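**Sistthorpe group - own building or keep renting?**

**mekmont_ruth** - 2019-12-10
So it was read out after service. Sistthorpe becomes its own congregation in June, no more driving to Mekmont. 460 raised so far for chairs. Anyone know if we're keeping the rented hall?

**dgamage**
Keeping it, far as I know. Ruwan Gamage signed for another year. 13 households on the list now, was 3 when we started in his living room.

**oldpew**
Too soon imo. 13 households can't carry rent AND a minister. Mekmont is 20 minutes away. We have empty rows here as it is.

**mekmont_ruth**
20 minutes if you have a car. Wattimena sisters take two buses. In the dark, this time of year.

**oldpew**
Then run a van. Cheaper then a hall.

**dgamage**
We tried the van. Driver moved away, thing sat in my driveway all winter. Not doing that again.

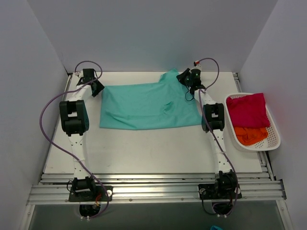
*Teal cloth, spread out on the table*

**tenor2**
What about singing? Four of us from the Mekmont choir live out that way. If we all go, Mekmont loses its tenors. Just saying.

**qtuhumury**
Qistina Tuhumury here, I keep the list. Choir can split weeks till summer, already asked. Teal for the table is fine with me btw, white shows evrything. Still need hymnals - the Todeo store has used ones.

**oldpew**
Still think it's early. But I'll bring the spare hymnals from our back room, they're doing no good there.

**qtuhumury**
Thank you! Side door please, front one sticks.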